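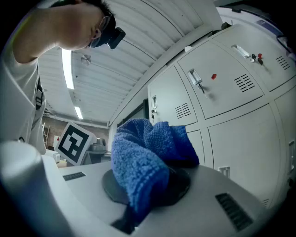
How often should you wash kitchen towels?
Every couple of days if they only dry clean hands and dishes, same day if they touched raw meat or a spill.

OK. That's the question I get most, so open with it. Wait for hands. Somebody will say once a week.

Slide 2, who I am. Keep short. Run the laundry side at Lakance, we do linens for small cafes and two care homes. 14 years in. Don't tell the Skirstead story yet, save it.

Slide 3, microfiber vs cotton
- cotton: hot wash fine, dries slow, good for dishes
- microfiber: warm wash, low heat or hang it up. NO fabric softener. Say it twice
- softener coats the fibers, towel just pushes water around
- don't wash with cotton, it grabs all the lint

Ask: who uses dryer sheets? Same problem as softener.

Slide 4, the smell
Sour towel = it sat damp. Bunched up on a counter, bottom of the hamper, left in the washer overnight. Spread it out over a bar, one layer. Small kitchens, put a hook on the side of a cabinet.
Already sour: wash again, less detergent then you think, extra rinse. Half the dose is plenty for a small load.

(water break, check time, should be 22 minutes in at most)

Slide 5, Skirstead
Now tell it. Cafe there sent back 343 towels in May, all "dirty." They weren't, they were full of old soap. We ran them with no detergent, hot, and you could see suds thru the door. Took 4 rounds. Pause for laugh, maybe.

Slide 6, how many do you need
Home kitchen, around a dozen. Separate color for floors, seperate color for the bathroom. Pick colors once and stick with it. The Domach people use blue for glass and yellow for everything else, works fine.

Slide 7, when to toss
Stiff, bald spots, won't pick up water. Cut up for rags. Frota drop-off takes clean worn ones, flyer is on the table by the door.

Questions. Likely ones: vinegar (skip it, bad for the rubber seals), bleach (cotton only, white only), line drying in winter (yes, slow).

Leave the flyer slide up. Get the clicker back to the front desk.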